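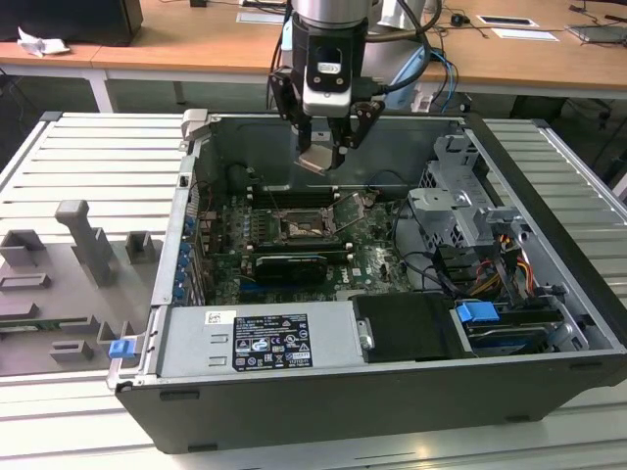

Open tower on the slatted bench, socket load frame raised, processor above the board.

Grondville 1126 Slatted Metal Worktable
For desktop computer teardown, refurbishing and part replacement

The 1126 is a bench for work on tower cases laid on their side. The top is made of pale metal slats. Screws and clips dropped through the gaps land in a pull-out tray that runs the full width of the table.

Case position
Lay the case flat with the open side up and the rear panel to the left. Fit a clamp at a rear corner of the case and tighten by hand only. Thin side walls will bow under a wrench. Keep the clamp clear of the slot covers and rear ports.

Processor work
Remove the CPU cooler and clean off old thermal compound before opening the load frame. With the frame raised, the processor must go in and out vertically. Do not slide it across the contacts. Memory may stay in its slots. A full-length graphics card should be removed if it blocks the load lever.

Specifications
Top: slatted metal, pale finish
Leveling feet: 8, threaded
Grounding points: 2 front, 1 rear
Tray depth: 11 cm
Replacement slats: sold singly

Included
Table, tray, two Sorkow corner clamps with off-white plastic jaws, ground cord, hex key.

Options
Bettencourt tool rail, rear mount
Stilville parts bin set
Spare clamp jaws, pair

Ships flat. Assembly takes two people. The drawing set was revised March 29, 2024; tables built before that date use the older clamp jaw. Fit questions: Belmiro Pinheiro, bench products.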